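3.2. Fatiga del lanzador abridor en jornadas de doble partido

El segundo conjunto de análisis se centra en las dobles carteleras, es decir, en las jornadas en que dos equipos de béisbol disputan dos encuentros seguidos. La hipótesis de partida, formulada ya por Abubakari en su trabajo sobre la liga de Zultholm, es que el rendimiento del abridor del segundo partido depende menos de su propio descanso que del uso que se haya hecho del bullpen en el primero. Un entrenador que ha gastado a sus relevistas tiende a dejar al abridor en el montículo más tiempo del habitual, y ese exceso se paga en las últimas entradas.

Para contrastarla se utilizaron las hojas de anotación de 62 dobles carteleras de la liga regional. Se descartaron los partidos suspendidos por lluvia antes de la quinta entrada y aquellos en los que el abridor salió por lesión. Cada lanzamiento se registró con su velocidad, la cuenta en el momento de ejecutarlo y el resultado. En total se dispone de unos 2,000 turnos al bate correspondientes a segundos partidos. 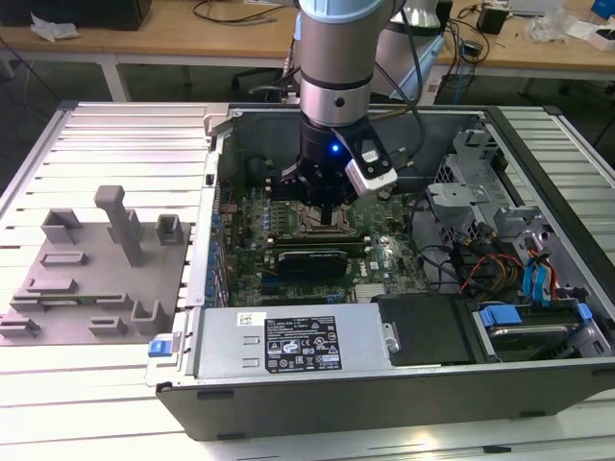

La velocidad de la recta se midió siempre desde detrás del plato. En el campo de Linton la grada obliga a colocarse algo más a la izquierda, por lo que las lecturas de ese estadio se analizaron también por separado. Al excluirlas, el signo de los coeficientes no cambió y su magnitud apenas se modificó, de modo que se mantuvieron en el modelo general.

El modelo incluye como variables explicativas los días de descanso del abridor, el número de relevistas empleados en el primer partido y la diferencia en el marcador al comienzo de cada entrada. Se añadió un efecto aleatorio por lanzador. No se consideró el efecto del receptor, aunque en varios equipos el titular cede su puesto al suplente en el segundo encuentro y es razonable suponer que esa sustitución altera la selección de lanzamientos.

Los cálculos se repitieron con el programa Celarov, a partir de los mismos datos depurados, y se obtuvieron las mismas estimaciones.

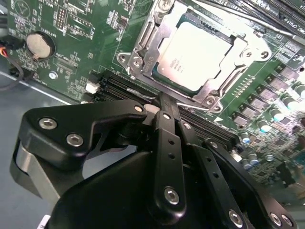

3.3. Resultados

La pérdida de velocidad entre la primera y la última entrada lanzada fue mayor cuando el equipo había utilizado más de 3 relevistas en el primer partido. El efecto se concentra a partir de la sexta entrada. Antes de ese punto no se aprecian diferencias entre grupos, ni en velocidad ni en porcentaje de strikes.

Los días de descanso, en cambio, no mostraron una asociación clara con el rendimiento. Puede deberse a la escasa variación de la muestra: casi todos los abridores llegaban con el descanso completo y solo 6 lo hicieron con un día menos. El caso de Aryee, el equipo con la plantilla más corta de la liga, tampoco se aparta de la tendencia general.

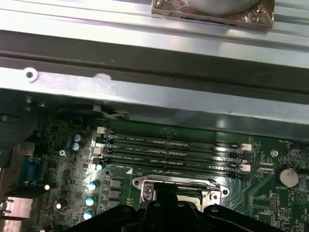 Figura 3. Vista del interior del chasis, con el riel metálico y la placa base verde.

La diferencia en el marcador sí resultó relevante. Con ventaja amplia, los abridores permanecieron más entradas en el campo y concedieron más bases por bolas al final de su actuación.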